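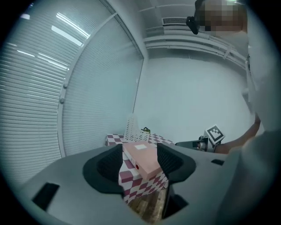
Table by the window at Bradham, white wire rack at the back on the checked cloth.

Home Forums > Kitchens and Utility > Worktops, Tables and Surfaces

Dish rack on a cloth-covered table: water marks and drift

tallowmere
15 Jun 2022
We have no draining board in the Bradham room, so the wire rack stands on the table under the window. The table has a red and white checked cloth on it all the time. Two problems.

1. Drips go through the cloth and sit against the table top. I lifted the cloth at the weekend and found pale rings under the place where the rack feet stand.

2. The rack drifts. Every time a plate is pushed in from the front it moves a little towards the far edge and takes the cloth with it. By the end of the week the pattern is visibly out of square with the table.

The table top is 645 mm deep. I would like to keep both the cloth and the rack. The floor is wood, so I also want no water going over the edge. What do people put between the rack and the table?

gusset_plate
Drip tray. The cloth is then irrelevant to the first problem. Buy one with a lip, a bit larger than the rack in both directions, and empty it daily.

tallowmere
Tried a tray. The rack feet stand inside the lip and the rack rocks, because the floor of the tray is ribbed and the feet land between ribs. One foot always ends up high.

gusset_plate
Wrong tray, then. You want a flat floor with a slight fall to one corner. Ribs are for racks with runners.

marl_and_clay
Disagree with the tray altogether on a fabric surface. A tray on a cloth slides more easily than a rack on a cloth, since the wire feet at least dig in. You would fix item 1 and make item 2 worse.

What I use is a felt-backed table protector under the cloth, cut to the full size of the top. Felt side down. The cloth grips the upper face and the felt grips the table. Mine is 4 mm thick. Drift stopped completely.

gusset_plate
Felt against a table that already has water marks is asking for trouble. If anything gets past the upper layer it stays there for days.

marl_and_clay
It doesn't get past if the protector is in one piece. Mine has been down since January with nothing underneath when I check. Joined pieces, agreed, are useless.

saltglaze
Two questions for the original poster.

Do you stand the rack with the tines parallel to the window or at right angles to it? If you load it from the front with the tines running the wrong way, you push against the wire every time, and that is your drift.

Does the cloth come off for washing with the rack in place, or do you clear the table first?

tallowmere
At right angles at the moment. I had not connected that with the drift. I will turn it and see.

The table gets cleared first. Everything smaller than the rack goes on the sill or a chair, and the rack goes on the floor on a towel.

saltglaze
Turn it before you buy anything.

On the rings: pale marks are moisture in the finish and often go with a few days of dry air. Leave the cloth off and slat the blinds open in the daytime. If they are still there after 5 days, the finish needs attention and you should stop putting the rack on that spot.

pewterlid
I would question the position. A rack near a window with blinds means splashes on the lower slats, and dried splashes on white slats are tedious to remove. Ours was under the window for a year. I moved it to the wall side and have not wiped a slat since.

If there is a vent in the room, stand the rack on that side. The plates dry sooner.

tallowmere
There is a grille high on the wall, above the pipe. I doubt it does much at table height. The lower slats do get spotted, yes.

gusset_plate
A grille at ceiling level does nothing for a plate on a table. Open the window.

pewterlid
It takes the damp air out of the room, and the damp air is what slows the plates. It need not blow on them.

gusset_plate
Only if air is coming in somewhere else. With the window shut and the door shut you have a decorative grille.

marl_and_clay
Back to the feet, please. Check the undersides for rust as well. Coated wire wears through at the foot first, and a rust mark on a white and red cloth will not wash out of the white. I now have a Sakus rack with push-on rubber caps, and the caps are the only reason I bought it. Stumby caps fit most thin wire if you want to keep your own rack. Measure the wire first. The ones sold for chair legs are far too wide.

saltglaze
Caps are fine on a hard surface. On a cloth they hold the cloth very well and the cloth then moves as a unit with the rack. Something has to grip underneath too.

lowtidemark
Oilcloth. I brought a length back from Bragança and it replaced a fabric cloth and a protector in one go. Same sort of check, in blue. Wipes down, no rings, and it is heavy enough to stay put. It does crease if folded, so store it rolled.

marl_and_clay
Oilcloth traps anything that gets in at the edges. Otherwise no objection.

tallowmere
Report after 3 days. Rack turned so the tines run parallel to the window. Drift is much reduced, although the cloth still creeps at the front corner. Rings have faded with the cloth off overnight but I can still find them with a fingertip.

Plan is a one-piece protector under the cloth, caps on the feet, rack moved further from the slats. No tray for now.

gusset_plate
You will want the tray when somebody puts a full saucepan in it.

tallowmere
Noted. Does anyone have a source for a flat-floored one that is shallower than the table and comes in white?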